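3 Building the arm at Skudside

3.1 The workshop and its limits

The arm was built over one winter at Skudside, a shared workshop in Lurham. Members pay by the month and share the benches, a pillar drill, a small lathe and two printers. There is no locked room for long projects, so anything left out overnight has to fit under a bench or on a shelf. This shaped the design more than any other requirement. The base had to come off the bench with two clamps, and the whole arm had to be light enough for one person to carry up the stairs.

Work started in October. Most sessions were in the evening, after 7 pm, when the printers were free. The first author did the mechanical work and Selim Başaran wrote the control code at home, testing it on a spare set of motors before bringing it in. We kept a paper notebook on the bench and copied it out at the end of each month. The times and faults reported in Section 4 come from that notebook.

3.2 The gripper

The gripper went through 4 versions. The first used a single motor pulling a cord through both fingers. It closed well enough on a block of wood but let round objects roll out to one side, and the cord stretched during the first long session. The second replaced the cord with gears, which slipped whenever the fingers met something hard.

The third version, which we call Pangilinan after the street the workshop stands on, set the pattern for everything that followed. The fingers are made of links joined by pins and screws, and they meet a flat palm plate at the bottom. When an object touches the palm the links push in from the sides, so that the load is shared between the plate and the fingers. Version 4 keeps this layout and changes only the length of the links and the size of the pins. Figure 2 shows the gripper from the wrist camera while it holds a tapered cream-coloured object by the base.

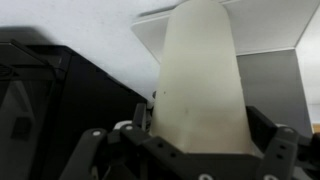
Figure 2. Wrist camera view. The base of the object meets the palm plate, with finger links at either side.

The links in version 4 are 10 mm longer than those in version 3. We tried a larger increase, but the fingers then touched each other before they were fully closed. The holes for the pins were printed undersize and opened out with a hand reamer. Printing them to size gave a loose fit on one printer and a tight fit on the other, and it was quicker to ream every hole than to keep two sets of drawings.

Screws worked loose in all the early versions. Thread lock helped on the metal parts but attacked the plastic in one batch, and we lost a finger to cracking. We now use lock nuts wherever there is room for one and check the remaining screws by hand before each session.

3.3 The wrist camera

The camera is fixed to the wrist and looks out past the fingers. We had first planned to hang it over the bench, but the lamp bracket there is shared and was moved several times a week, and each move meant a fresh calibration. A camera on the wrist keeps the same position relative to the gripper wherever the arm is set down.

The drawback is that a tall object held upright hides much of what lies beyond it. For this reason the program takes its last full view of the bench before the fingers close, and uses the later pictures only to check whether an object is still between the fingers. Pale objects against pale walls gave trouble with this check. A simple brightness threshold failed on them often, so Selim replaced it with an edge test that looks only at the area just above the palm. It is slower but fast enough for our purpose.

3.4 Control and wiring

Each joint has its own motor board, and all the boards share one cable back to a small computer, also taken from an older project. The control program, Skistard, runs a fixed loop: read the joint positions, read the camera, choose the next step, move. There is no planning beyond the next step. Speeds are kept low, as other members work at the same bench.

The cable was the least reliable part of the build. It runs through the elbow and was pinched twice when the arm folded for storage. A printed guide now holds it clear of the joint. We ran the elbow through 3,000 folds with the guide fitted and found no damage to the cable, though the guide itself had worn along one edge and was reprinted with a thicker wall.

3.5 Preparing for the trials

Before the trials we fixed the list of test objects at 14, all of them things already lying about the workshop. They were chosen to vary in shape and surface, and no object was dropped from the list once testing had begun. The arm was clamped to the same end of the bench every time, with strips of tape marking where the base should go. The gripper was not altered between the first trial and the last, apart from one finger pin that was replaced with another of the same size.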